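Giving up the second coffee (and a few other bits)

Aug 28, 2022

Ok so quick one tonight, it's late and the dishwasher is doing that thumping thing again. A few of you asked how the afternoon coffee thing is going. Short answer, better than I thought. Long answer, well, you've got the whole post.

For anyone new, I was on four cups a day. Sometimes five if work was bad. Not proud. I'd have one before the shower, one at my desk, one after lunch and then the dangerous one, the 4 pm one, which I'd tell myself was "small". It was never small. Then I'd lie there at one in the morning thinking about a conversation I had in Year 9.

Setsuko Miyazaki (old neighbour, we still do dinner every few weeks) told me she stopped drinking it after noon years ago and sleeps like a log. I've been ignoring her advice on all sorts of things for about a decade. She was right about the lemon tree too.

So, the rules. Two coffees, both before midday. No swapping in cola. Chocolate is allowed, I'm not a monk.

First week was rubbish. Headaches from about three till bedtime, a proper dull one behind the eyes. Snapped at my sister over a parking spot. Ate a whole packet of ginger biscuits standing up. I wrote "do not reccomend" in my diary and underlined it, which is the only entry for that week.

Second week, headaches gone by the Flokar deadline, thank god, because that job was a pain start to finish. They changed the colour of everything the night before. Everything. I'd normally have had a coffee at six to get through it and I had a mint tea like somebody's aunt. Got it done anyway. Went to bed at ten thirty and don't remember anything after putting the lamp off.

Third week on, mostly fine. Sleeping through maybe five nights out of seven. Still wake when the bins come.

Things that helped, no particular order:

Walking at the time I used to have the cup. Just down to the creek and back. If it's raining I do the stairs and feel silly.

Eating a real lunch. I was propping up a sad lunch with a flat white, basically. Leftover rice, an egg, whatever greens are going soft in the drawer. Takes ten minutes and I'm not hunting for sugar at three.

Keeping the nice mug for the morning only. It's the blue one with the chip. Afternoon drinks go in the ugly ones.

Telling people. Mio Maruyama at work now puts a hand over my cup if she sees me near the kitchen after twelve. Slightly annoying. Very effective.

Things that didn't help. The sleep app. I had Reso on my phone for a bit and it gave me a score every morning, and if the score was bad I felt tired even when I'd woken up feeling good. Deleted it. Also those mushroom powder drinks. Somebody gave me a tin and it tastes like a wet fence. Sorry if you love it.

And decaf, I'm on the fence. The good ones are good. But one decaf at four and my brain goes oh, it's coffee time is it, and then I'm grumpy that nothing happens. Might try again in November when the mornings are lighter and I'm less attached to the whole ritual.
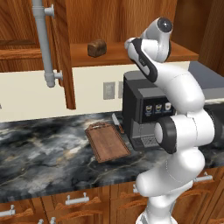

Money, because somebody always asks. I went back through the bank statements, café stuff only, and last financial year I spent $3,579. On coffee and the things that come with coffee. The muffins are in there to be fair. I had to sit down. I could have fixed the back steps. I could have gone and seen my cousin in Halifax like I keep saying I will. So the new thing is that one of the two cups gets made at home, and the other one I can buy if I want it, no guilt. The saved bit goes in a separate account I've called STEPS so I can't pretend I forgot what it's for.

I'm not going to tell you it changed my life. My knees still hurt and I still leave the washing in the machine overnite. But I read a whole book this month, an actual one with pages, in bed, and finished it without reading the same paragraph nine times. It was that long one about the lighthouse family that everyone had read already. Cried at the dog bit. If you know you know.

Other news, very fast:

The tomatoes are a no. Too early, I got excited, the frost had them. Starting again from seed on the windowsill.

Lemon tree has scale. Wiping it with soapy water and an old toothbrush while I'm on the phone to Mum. She thinks I'm scrubbing the bath.

Kang, the noodle place on the corner, has changed hands and the dumplings are smaller. Broth is the same. I went over twice to be sure. The chilli oil is better if anything, they leave the jar on the table now.

Half finished the green jumper. One sleeve is longer than the other and I'm pretending it'll block out. Pattern says to pick up stitches along the neck before seaming the shoulders, which makes no sense to me, so if anyone has knitted it please comment and tell me what I'm reading wrong.

Also a few of you emailed about the old soup post, the one with the barley. Yes the link is broken. The photos went when I moved the blog over and I haven't had the heart to type it all out again. Short version: onion, carrot, celery, garlic, barley, stock, a parmesan rind if you've got one, an hour on low, lemon at the end. More lemon than you think. Salt after the rind comes out, not before, I've wrecked a pot that way.

Right, dishwasher has stopped. Either finished or dead. Going to look, then bed. Will do the comments tommorow at lunch.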